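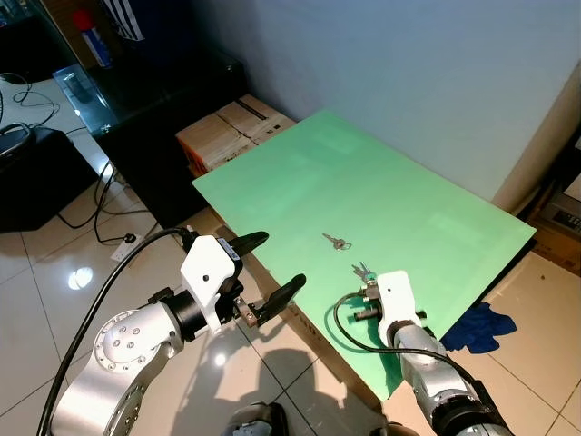 Last updated: May 20, 2021

Keys, Key Tags and the Big Green Board – Your Questions

I get a lot of mail about keys. More than I ever expected when I started writing up how I sort mine! I run a small key-tidying page out of Wellodham, and these are the questions that keep landing in my inbox, with the answers I keep typing out. If yours isn't covered, write to me and I'll add it the next time I go through the page.

Why do you sort keys on a big board?

Because keys slide off couches and vanish between cushions, and on a dark table I can't see the small ones. A large flat surface in a plain light color (mine is mint green) makes every key stand out, and I can spread the sets far enough apart that they don't get mixed up. Any smooth board will do. A white one is fine too, though I find silver keys harder to pick out on it when the lamp is on.

Does the board have to lie perfectly flat?

No. Mine sits at an angle on the floor with the far edge up against the wall and a piece of brown cardboard under one of the near edges. A gentle slope is comfortable to look at when you're sitting on the floor. If your keys start creeping toward you, it's too steep – lower it a bit.

What color tag should I use?

Whatever you'll remember! I like teal, and I like having only one tagged set per person in the house. People write to me with nine colors and a chart taped to the fridge, and then they lose the chart. Start with one tag on the keys you grab most and leave the others on a bare metal ring for now. You can always add more.

How do I split one huge bunch into smaller sets?

Lay the whole bunch out and pull off the keys you used this week. Those are your everyday set, and they get the tag. Then pull off anything for a shed, a bike lock, a mailbox at a previous address and so on. What's left is usually a mystery pile. I put mine in an envelope with the month on it (the current one says April) and if I haven't opened it in a year I let it go.

How many keys is too many for one ring?

My own limit is five. Past that I'm standing at the door in the rain flipping through them, and the bunch digs into my leg when I sit down.

My split ring has wrecked my fingernails. Any tricks?

Slide a staple remover or a thin coin into the gap and hold it open while you feed the key on. Please don't use your teeth, I've had two emails about chipped ones now.

Do you recommend a brand of ring or hook?

I've been using the Greenberg rings for the everyday set and I'm happy with them, they're stiff but they stay closed. For hooks by the door I have a Skanbridge rail. Neither company sends me anything, I bought both myself. The Wusilent key sleeve is the one people ask about most, and yes, it does cut down on the jingling, but I found it bulky in a jacket pocket and went back to a plain ring.

What do I do with old keys that don't open anything?

Ask at a hardware store or your local scrap yard, some of them take brass keys. One reader had 33 in a cookie tin and made a wind chime. I'd take off any tag with an address on it first, whatever you decide.

How do I clean grubby keys?

Warm water, dish soap, an old toothbrush, then dry them really well with a cloth. Skip this for car keys and anything with a battery in it – wipe those with a barely damp cloth and leave it there.

Can I copy your sorting sheet for my club or school?

Sure, go ahead. Print as many as you like and leave the page name at the bottom. If you translate it, send me a copy, I'd love to see it.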